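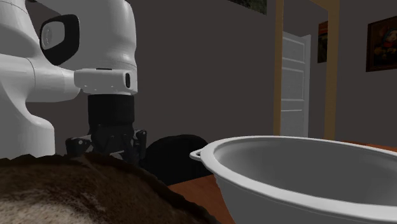
Which part of Latness Castle is the oldest?
The lower walls of the north range, up to the first string course. Everything above that line was rebuilt when the house was turned from a fortified residence into a country seat.

April
Posted by the list editor

To: the historic houses list
Re: Latness, order of building in the courtyard ranges

I have gone back through the survey drawings to reply to the message below, which I quote in the parts that matter.

> The guidebook gives the north range first, then the west range,
> then the chapel, then the gatehouse. The plaque in the outer yard
> puts the gatehouse second. Both can't be right. Does anyone know
> what the plaque is based on? I also read somewhere that the
> Kemum stone was only used in the chapel, but there seems to be
> plenty of it in the west range too, at least on the courtyard
> side.
>
> A second question, if there is time for it. The great hall is
> described as having a "false" ceiling. Is there an older roof
> above it that can be seen?

The plaque follows an old county history. That book dated the gatehouse from the coat of arms over the outer arch, and the arms are older than the wall they sit in. The panel was cut down on its left side to fit the present opening, so it came from somewhere else, most likely the former bridge tower. Once the arms are set aside there is no evidence for an early gatehouse.

The guidebook order is closer, but it treats the west range as one build. It is two. The straight joint is on the courtyard side between the third and fourth windows counting from the north, and it runs from the plinth to the eaves. North of the joint the walls are rubble with dressed corners. South of it they are coursed Kemum stone, laid with thin joints, and the plinth molding changes profile.

My order for the courtyard would be:

1. North range, lower walls, with the undercroft and the base of the stair turret.

2. West range, northern half. The walls are bonded into the north range at ground level only, which suggests that the corner was taken down and remade above.

3. Chapel. It stands free of the west range by a narrow gap, later roofed over to make the sacristy passage.

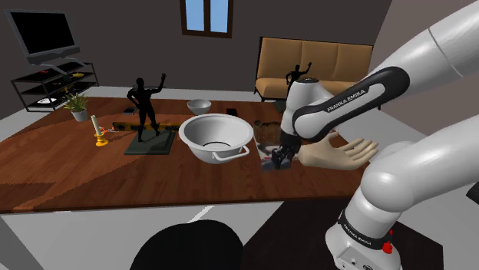

4. West range, southern half, closing the distance to the gatehouse. The Kemum stone here matches the chapel in bed height and tooling, and I would put the two within one working lifetime of each other.

5. Gatehouse, with the arms reset over the arch.

6. East arcade and terrace. These were the last large works, and they replaced a curtain wall whose footings were found when the drains were relaid.

On the stone itself, the building accounts record 248 cartloads from Kemum in a single season. The entry doesn't say which building they were meant for. The chapel would not have used that much, even allowing for waste, and the surplus is one reason I think work on the southern half of the west range had already been planned. The quarry is now flooded and the face can't be sampled, so all comparison has to be made with blocks already in the walls.

The hall ceiling

The ceiling is a plaster vault hung from timber ribs. It carries no load, and "false" in the guidebook means only that. There is an older roof above it, of 11 bays by the published drawing, with arch-braced collar trusses and two rows of wind braces. Smoke blackening stops at the fifth truss from the dais end. The usual reading is that a partition stood there when the open hearth was in use. A reused timber with empty mortises lies along the north wall top and has been taken for part of an even earlier roof, but it may have come from a barn.

The roof space can be reached from the stair turret by 39 steps and a hatch. It is not open on ordinary visiting days. Access is through the estate office at Workneh, which asks for requests in writing.

Sources

The full survey was drawn up by the Cuvus office at a scale large enough to show individual stones on the courtyard elevations. There are 1,103 numbered items in the index, counting photographs, sheets and field notes. The courtyard sheets are reliable. The garden front was drawn from the ground, and heights above the second floor on those sheets should be used with care.

The building accounts survive as a fair copy only. Four leaves are missing after the chapel roof, which is the point where the southern half of the west range ought to begin. The copyist left blank pages for them, so they were probably already absent from the volume being copied.

Two points remain open. The first is the date of the stair turret above the undercroft. Its upper windows look like those of the gatehouse, but the stair treads show no break. The second is the purpose of the blocked door in the chapel's west wall, set at a height of around 11 feet above the present floor. It could have served a gallery pew reached from the lord's chamber — the west range has a matching recess — but the recess has been plastered and its back can't be seen. 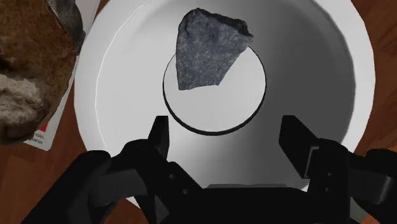
Gray stone in a white basin, seen from above.

If anyone has a copy of the older guidebook, the edition with the folding plan, I would like to compare its chapel section with the survey sheet. A scan of the plan alone would do.

Comments

Reader, 9:40 a.m.
The plinth change in the west range is easy to find in person. Stand with your back to the well and look for the downspout. The joint is just to the left of it.

Reader, 11:15 a.m.
I have the edition with the folding plan. The chapel section is drawn without the blocked door. Will send a scan to the list address.

Reader, 2:05 p.m.
Is the bridge tower on any early view? The only engraving I know shows the castle from the garden side, and the bridge is hidden by trees.

List editor, 3:30 p.m.
One estate map has it as a small square at the moat edge, without any elevation. The map is in the survey index under the outer yard.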